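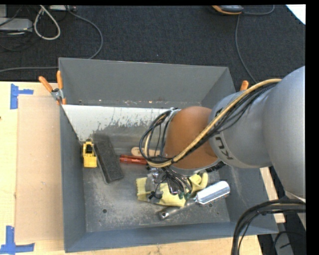 Tomora shop vacuum, 8-gallon: review after a year and a bit

I bought the Tomora to replace an old vacuum that had been losing suction since before we moved into the Dekville building. The shop is around 2000 square feet, split between a wood side and a metal side, with a spray booth in the back corner that doesn't come into this. Two of us are there full time, Liviu Onu and me. His brother Sebastian comes in on Monday and whenever there is a big delivery.

The vacuum gets used every day. Most of that is sweeping up after the table saw and the belt sander, plus the odd wet job when the drain by the back door backs up. I am not a tester and I don't have a meter to measure airflow with. This is what it has been like to own one.

What comes in the box

The vacuum itself, a hose, two straight plastic wands, a wide floor tool, a crevice tool, a small round brush, one pleated filter, one foam sleeve for wet work and a single paper bag. The casters are separate and you push them into the base yourself. Three went in by hand and the fourth needed a rubber mallet. The manual is short and the drawings are good. It says to run the motor for a minute with no hose attached before first use. I did that and noticed nothing in particular.

The paper bag is worth using up on your first fine-dust job. I forgot I had it and found it in the box months later.

The tank

The tank is plastic, dark green, with a drain plug low on one side. Eight gallons sounds small if you are used to the big drum types, and for the planer it is small. The planer fills it in one session. For everything else I empty it every second or third day, and I have come to like that it is light enough to carry to the dumpster in one hand.

The two latches that hold the lid are the best part of the machine. They are wide, they close with a firm snap, and they haven't loosened. On my last vacuum the latches were the first thing to go and it spent its final two years held shut with a strap.

The drain plug is less good. It is a screw cap on a short plastic tether, and the opening is narrow. Clean water runs out fine. Water with sawdust in it clogs the opening almost right away and you end up tipping the tank over the floor drain regardless. I would have paid a little more for a wider one.

Suction

Strong when the filter is clean. With the floor tool on bare concrete it picks up chips, screws, finishing nails and the little triangles that come off when you clip veneer. It will lift a drywall screw out of the saw cut in the floor without having to go back and forth over it.

With a dirty filter it drops off quickly. MDF dust is the worst for this. After one long afternoon of cutting MDF shelves for a customer the suction was down to where I would call it weak, and knocking the filter against the side of a trash can brought most of it back. A rinse brought back the rest. The filter has to dry overnight after a rinse, so buy a second one and swap them.

On metal filings it does well, with the obvious warning that you don't vacuum anything warm off the grinder. Liviu waits until the next morning and does the whole grinding bench then. Filings do scratch up the inside of the tank, which makes no difference to how it works, but the dust sticks to the scratched part more than it used to.

Noise

Loud. It has a lower pitch than my old one and I find that easier to be near, but you can't talk over it and you should wear ear protection if you are running it off a sander for any length of time. Gülizar Yaman, who rents the upholstery room next door, says she hears it through the wall as a hum and that the old one came through as a whine. She prefers the hum.

There is a diffuser on the exhaust port that can be pulled off if you want to use the machine as a blower. Leave it on otherwise. It makes a small difference to the noise and a large difference to how much dust gets kicked up behind the machine.

Hose and fittings

This is where my complaints are. The hose is stiff. In the winter, before the heat has been on for an hour, it is very stiff, and it will pull the vacuum over onto its side if you lead it around a table leg. It has a memory as well, so if you store it coiled it stays coiled. We hang ours in a long loop over two pegs now and it is better, though still not what I would call flexible.

The hose locks into the tank with a quarter turn. Good. The other end is a plain friction fit, and the wands work loose while you are vacuuming overhead. I put a turn of electrical tape on the end of the first wand and that fixed it. My sander has a smaller port and needs an adapter, which is not included. Tomora sells one. The generic one from the hardware store is the same shape and fits slightly better.

I have since swapped the hose for one made by Cellside. It is softer, a foot or so longer, and the swivel cuff doesn't come off. It cost about half what the vacuum did, and I thought about that for a while before buying it. If I were starting again I would get the Cellside hose on the same day and leave the original in the box as a spare.

Cord

Long enough to reach from the outlet by the front door to the far side of the table saw without an extension. It wraps on two hooks on the lid. One of the hooks should rotate so you can drop the whole cord off at once, and on ours it doesn't. It might be meant to be fixed. The manual shows it both ways.

The switch is a large rocker with a rubber cover. Sawdust got under the cover in the spring and made the switch feel gritty for a few days, and then it went back to normal.

Wet use

Swap the pleated filter for the foam sleeve, take out the bag if there is one, and go. The float shuts off the suction when the tank is full, with a change in the sound that you can't miss. I have used it wet maybe a dozen times. The worst was in August, when a storm put an inch of water across the back third of the shop. It took 45 minutes to clear, including the trips to empty the tank. Carrying a full tank of water is a two-person job if you have any distance to go, so keep the machine near the drain and move the hose.

Let the tank dry with the lid off afterward. I closed ours up damp once and the smell took a week to leave.

Compared with the Sima

Veronica Lazăr has the Sima of the same size in her frame shop and we traded machines for a week to see which of us had chosen better. Her notes and mine mostly matched.

The Sima has a better hose, by a lot. It has a pocket on the lid for the small tools, where the Tomora has posts on the base that the tools fall off of. It is also quieter, and it starts softly instead of jumping.

The Tomora pulls harder, has better latches and rolls better. The Sima's casters are small and stop dead on any crack in the floor. Our floor is mostly cracks. Replacement filters for the Sima also have to be ordered, and I can get the Tomora ones on the way to work.

Veronica said that for a clean room with a smooth floor she would stay with hers, and I would agree with her. For our floor I wanted mine back by Wednesday.

Parts and service

One caster broke in the seventh month. The stem snapped when the machine went off the edge of the loading step with a full tank in it, so I don't hold that against Tomora. I ordered a replacement through the dealer, Volkan Yalçınkaya, who has a counter at the back of the tool rental place, and he had it within the week. They come only in sets of four. I now have three spare casters.

Filters are the running cost. I have gone through three pleated ones in a little over a year, and with the bags that comes to just under $100. Bags make the filters last longer, and I use them for MDF and plaster and nothing else. If you use a bag every time you will spend more than I have and have cleaner lungs.

The motor has given no trouble. It has no brushes that I can get at, and Volkan says that if it goes the whole head is replaced as a unit.

Who it suits

A small shop with a rough floor, mixed dry waste and now and then a wet one. If you want something for a house or a car I would look at the Sima, or at anything with a soft hose. If you run a planer most days, get a bigger tank or a proper collector, and keep a vacuum like this for the corners.

I would buy it again at the price I paid, with the better hose added. It loses a mark for the original hose and half a mark for the drain plug.

Update: Sebastian found that the crevice tool from the old vacuum fits the Cellside cuff without an adapter. It is longer than the Tomora one and reaches all the way under the lumber rack, so that is what we use now.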